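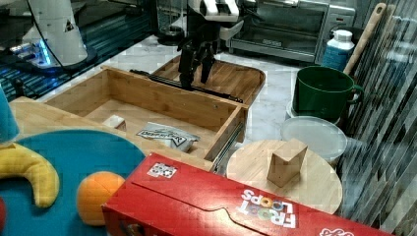 **Re: Re: Drawer by the toaster oven – what do you keep in yours?**

**prodside_pat71**
OK, I'm hooked on this thread! I finally cleared out my light wood drawer, the one on the metal slides, and it is SO much nicer to open now. It's down to a foil snack packet and one little white block. I'm thinking tea and snacks only from here on, with the mug parked right next to it on the counter. What would you all add?

**mugshelf**
Love it. Mine is tea, honey sticks and the good chocolate, and I smile every single time I open it. Don't add anything for a month!

**Rungate_kitchen**
Gotta disagree with mugshelf. A drawer that close to the toaster oven is prime space! Put your mitts and tongs in there and move the snacks up high. I did that in June and I cook way more now.

> move the snacks up high

**mugshelf**
Up high is where crackers go to die. I found a box up there last year that was older than my dog.

**prodside_pat71**
Ha! Mitts do make sense, though I like mine on a hook. My bigger problem is the counter. I've got a wooden tray with a rim, a round cutting board and the green mug all out at once, and I use every one of them daily.

**werkar_fan**
Stand the tray up against the wall when you're not carrying stuff on it – frees up a ton of room. I'd leave the round board out. Round boards are great for one sandwich or a lime.

**Rungate_kitchen**
Agreed on the board. Also, pat, what slides are those? My old Werkar ones stick about halfway.

**prodside_pat71**
No clue on the brand, they came with the place. Vacuum the crumbs out of the track before you buy new ones, it did wonders for my other drawer.

**Rungate_kitchen**
Just did it. 258 crumbs, minimum. It glides!!

**mugshelf**
Yay! Still voting snacks.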